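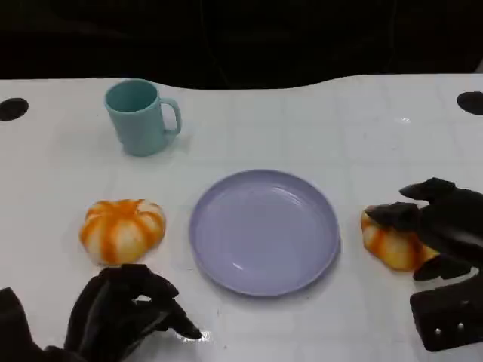 Relatório intercalar de atividades – Clube de Robótica Umik
Para: Fundação Truteo, a/c Cyrill Kaufmann
De: Jericho Samonte, professor responsável pelo clube
15 de setembro de 2023

Caro Cyrill,

Segue o relatório intercalar, entregue dentro do prazo, facto que peço que fique registado, já que o anterior não teve a mesma sorte. Como combinado em maio, deixei de fora as páginas sobre "impacto transformador" e concentrei-me no que os alunos fizeram com o dinheiro da Truteo.

Ponto de situação

A candidatura prometia que, no fim do ano, os alunos teriam um robô de duas mãos a pôr uma mesa completa. A candidatura foi escrita por pessoas otimistas, entre as quais me incluo. Neste momento o robô trabalha com um prato, uma caneca e duas abóboras de brincar, e o exercício principal consiste em pegar nas abóboras, uma com cada mão, e pousá-las no prato. Quem achar pouco está convidado a passar uma tarde aos comandos.

O grupo passou as primeiras sessões a discutir a disposição dos objetos, com uma paixão que eu gostaria de ver nas aulas de Física. Venceu a versão simples: prato ao centro, uma abóbora de cada lado, caneca mais atrás. A caneca não entra neste exercício. Fica na mesa para o robô se habituar a ter coisas por perto em que não deve mexer, lição que também nos daria jeito no laboratório.

Recolha de demonstrações

Até à data gravámos 60 demonstrações aproveitáveis. O plano fala em 500 até ao encerramento do projeto, e não vou fingir que a aritmética é animadora. Em nossa defesa, grande parte do verão foi gasta a acertar as regras sobre o que conta como demonstração aproveitável. A primeira versão do regulamento tinha uma frase. A atual tem uma secção sobre hesitações, redigida por uma aluna do 11.º ano que vai, com certeza, para Direito.

As regras em vigor são estas: o operador começa com as mãos do robô afastadas dos objetos, pega numa abóbora de cada vez, pousa-a no prato e recua. Se a abóbora cair fora do prato, a gravação é guardada numa pasta à parte, a que os alunos chamaram "Horta". A Horta cresce bem.

A dificuldade maior tem sido a força do aperto. Com dedos rígidos e um objeto que se deforma, os operadores novos apertam sempre demais, e a abóbora sai do encontro com um perfil que a natureza não previu.
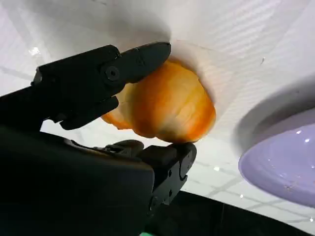
Os mais experientes aprenderam a fechar os dedos devagar e a parar assim que há contacto dos dois lados. Passámos a rever em grupo as imagens da câmara do pulso, onde se percebe bem como cada dedo assenta no objeto, e a comparar operadores. O ambiente dessas sessões é de comentário desportivo, com os excessos próprios do género.

Há um segundo problema, que é o brilho. O tampo branco reflete as luzes do teto e o prato também não ajuda. Experimentámos apagar parte das luzes, mas os alunos da mesa do lado, que estavam a soldar, apresentaram objeções razoáveis. Vamos gravar com a iluminação que temos e variar um pouco a posição dos objetos entre sessões.

Primeiros treinos

Com as demonstrações recolhidas treinámos um primeiro modelo, mais para testar os programas do que com esperança nos resultados. O modelo aproxima a mão direita da abóbora com alguma convicção. Com a esquerda é mais reservado. Metade do grupo culpa os dados, onde os operadores tendem a despachar primeiro o lado direito, e a outra metade culpa quem escreveu o código. Pedi que se verificasse a primeira hipótese antes de se prosseguir com a segunda.

Para equilibrar as coisas, as próximas gravações vão alternar: uma sessão a começar pela direita, outra a começar pela esquerda.

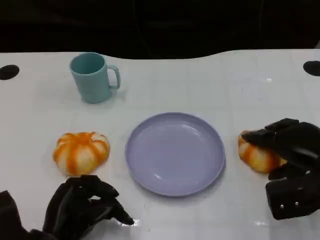 Contas

Dos fundos atribuídos para consumíveis, gastámos cerca de 300 euros, quase tudo em cabos, parafusos e discos para guardar as gravações. As faturas da Mastden vão em anexo, incluindo uma em duplicado que ainda estamos a tentar que anulem. O prato e a caneca não foram imputados ao projeto.

Encontro de clubes

O clube inscreveu-se no encontro organizado pela Escola Didenko, na categoria de manipulação. São três provas e estamos preparados para uma. Os alunos sabem disto e decidiram concorrer na mesma, com um cartaz muito bom.

Próximos passos

Acabar as gravações das abóboras com a ordem alternada.
Treinar de novo e comparar a mão esquerda com a direita.
Passar à caneca, a pegar pela asa se houver coragem, pelo corpo se não houver.
Rever a meta das 500 demonstrações. Gostaria de falar contigo sobre isto antes do relatório final, de preferência com alguma antecedência e boa disposição de ambas as partes.

Se quiseres assistir a uma sessão, avisa-me na semana anterior, para eu arrumar a bancada de soldadura.

Com os melhores cumprimentos,
Jericho Samonte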